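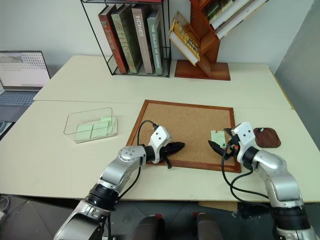
Report on the Workshop Build, 30th December

The present entry records the state of the two-arm build at the close of the year. Earlier entries dealt with the base and the wiring. The subject of this one is the pinning task, which was adopted in March as the standard exercise for the machine and has occupied most of the available bench time.

Background to the task

The project carries the name Tulloditz, after the hamlet where the first arm was bought secondhand. Ruaridh Sutherland is responsible for the control software, which he calls Flilto. The undersigned is responsible for the bench, the cables and the written record. Work is carried out in the shared workshop at Roltodden under the ordinary terms of membership.

The task is stated simply. A sticky note is to be placed on a cork board and fastened with pushpins, both arms being available throughout. It was chosen over the earlier block-stacking exercise for two reasons. Paper is light and moves when touched, and a pushpin must be held straight or it will fold over at the point of entry. Blocks forgave a great deal of poor alignment, and the results obtained with them flattered the software.

Arrangement of the bench

The cork board lies flat on the table and is not fixed to it. Clamps were tried in the spring and removed again, as they stood in the path of the left wrist. The left gripper is now expected to steady the board while the right one works near the note. Members who use the table on other evenings are asked to leave the tray and the clear box on their respective sides of the board. The software is told where to expect them, and a change of sides costs the better part of an evening.

Pale green notes have been adopted for all trials. The yellow ones used previously were too close in tone to the cork for reliable detection under the workshop lights, and Mr. Sutherland had spent 2 weekends adjusting thresholds before the color of the paper was questioned.

The books at the back of the table will stay where they are. A proposal to clear them was considered and declined. The machine is meant to operate in a furnished room, and a bare wall would teach it very little. THE SOLACE OF SOAKING has in any case found several readers during long calibration runs.

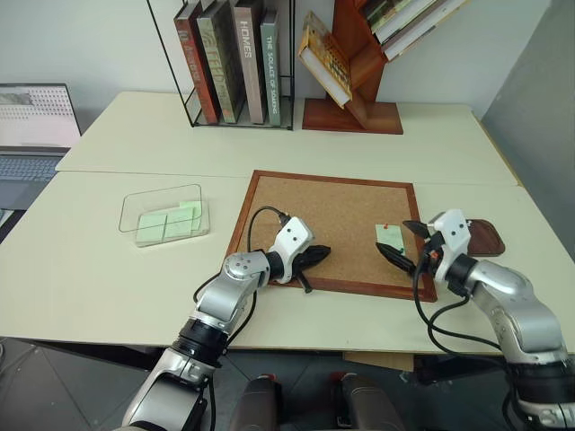 Matters outstanding

The following points remain open and will be taken up in the new year.

Cable routing. The loops at the wrists are longer than is desirable. They were left long to allow full rotation, and they now pass over the board during some movements. Cillian Ó Ceallaigh has offered a set of printed guides of his own design – these will be fitted to the left arm first and assessed before a second set is made.

Gripper fingers. The pointed fingers suit the pins but leave marks in the paper when closed at the default force. A softer tip is under consideration. The Costello pads ordered in the fall were too thick and have been returned.

Trial log. The log now holds more than 4,000 entries, of which 470 have been reviewed by hand. The rate of review is not adequate. An hour will be set aside at the start of each session for this purpose, before the arms are powered.

Pins. A total of 7 were bent in the last session and have been discarded. Members are reminded to check the floor before moving chairs.

Expenses for the year were within the sum agreed. The largest single item was the replacement of a joint in the right arm, described in a previous entry. No purchases are planned until the printed guides have been tried.

Comments on the choice of gripper tip are welcome, particularly from readers who have handled thin paper with similar hardware. Please state the material and thickness used.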